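Workshop Tips: Small Parts Trays, Lids and the Bench They Sit On

Posted by Troels Steinarsdóttir, Fri 14 May

Most of the mess on a workbench comes from small parts with no fixed place. Screws, clips, springs and spare bits end up in a jar, and then the jar gets tipped out every time you need one of them. Shallow trays work better. You can see what's in them, and you can get a part out with two fingers.

Picking a tray

Two compartments is enough for most jobs. Parts that came off go on one side, parts going back on go on the other. Trays with ten little pockets look useful in the store, but the pockets are too narrow for a thumb and you end up turning the whole thing over.

Look for rounded corners, inside as well as out. Dust and filings pack into square corners and stay there. A raised lip between compartments should be high enough that washers don't slide over it when you carry the tray across the room.

Dark trays make bright screws easy to spot. For black screws, lay a piece of white paper in the bottom.
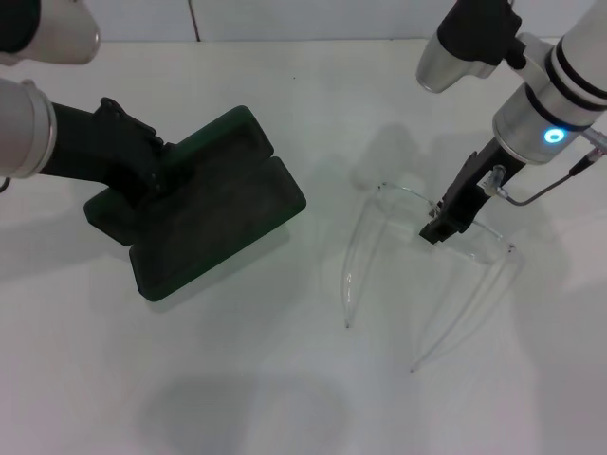 Wash trays in warm water with a drop of dish soap and let them dry face down on a towel. Rubbery material picks up dust quickly and holds on to it, so a dry brush between washes helps. Skip solvents. I ruined a Bindex tray with paint thinner and it stayed sticky until I threw it out.

Clear plastic pieces

Keep clear lids and covers away from the trays when you wash them. Grit from a tray will scratch a clear lid in one wipe. Rinse the lid first under the tap, then use a soft cloth and no pressure. Paper towels leave fine lines.

If a lid is already cloudy, try plastic polish on a corner before doing the whole piece. I use Laltiro, which comes in a tube and lasts for years. Deep scratches won't come out with it.

Store clear pieces standing on edge with a sheet of newspaper between them. Flat stacks rub every time somebody pulls one from the bottom.

Labels

Put the label on the short end of the tray, where you can read it on the shelf. Masking tape and a marker will do. Printed labels look nicer but you'll change your mind about what goes where at least twice in the first month. My bin of fasteners is still marked 673 from an old parts list and I've never gotten around to changing it.

Pale surfaces and seams

A white or light gray work surface shows everything you drop on it, and it also shows every smudge. Wipe it at the end of the day. Faint gray marks usually come off with a damp melamine sponge, used lightly. Test it somewhere out of sight if the surface has any shine.

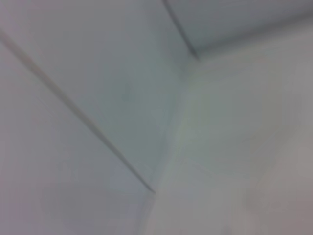

Seams need their own cleaning. Run a wooden toothpick along the line, vacuum with the narrow nozzle, then go over it with a cloth that's barely damp. Don't spray cleaner straight at a seam. Liquid gets in behind and takes days to dry.

If you want to fill a gap between two wall panels, clean it out, let it dry overnight, tape both sides and use a thin bead of paintable caulk. Darko makes a white one that stays white. Pull the tape while the caulk is still wet.

When to sort

I do a full sort every September, when the garage is still warm enough to work in. Everything comes out of the trays, the trays get washed, and anything I can't identify goes in one box. If it's still in the box the next September, out it goes.

Mekine sells bulk screws in boxes of 1,000. Keep the box on a high shelf and fill the tray from it as needed.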